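The Third Drawer

The Office of Demonstration Records at Stiltmont required 168 accepted episodes by the end of February. Raluca Cârstea, Recorder, Second Grade, had submitted 162 of them.

The remaining 6 were all of one task: open the bottom drawer, wait, close it. Each had been returned from Ustdale with the same remark – "Operator hesitates." She had appealed once. The reply observed that the learning system would copy whatever it was given, hesitation included, and that the appeal was denied. 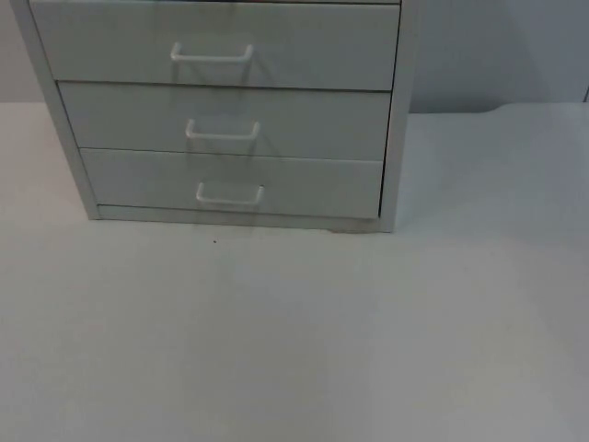
Recorder Cârstea signed in on the evening shift and entered the task code in the Clirkel log. Regulations allowed her 30 minutes to prepare and 10 to record. She used the first period to consider the matter properly. Three gray fronts, three white handles, and nothing on the tabletop before them that anyone could be asked to move. The upper two drawers had never given her trouble. With the third, she always slowed before the pull, as she had slowed as a child at her grandmother's bureau in Pîrvu, where the lowest drawer held the letters.

She opened the log again and wrote, in the field reserved for operator notes, that the hesitation was part of the task as she understood it. She requested that it be labeled accordingly.

Then she took the controls and began episode 163.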